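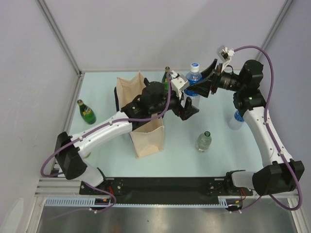

## 4. Packing bottles in a paper bag

1. Stand the bag upright and open the top fully.
2. Check that each cap is tight.
3. Put the glass bottles in first, one on each side, necks up.
4. Fill the space between them with plastic bottles. Small ones go in last.
5. Lift the bag with one hand under the base.

**Note:** The Naleo 300 bag is sized for upright bottles. Do not lay glass on its side — the necks press through the paper.

**Caution:** Do not use a damp or torn bag. Keep partly full bottles upright.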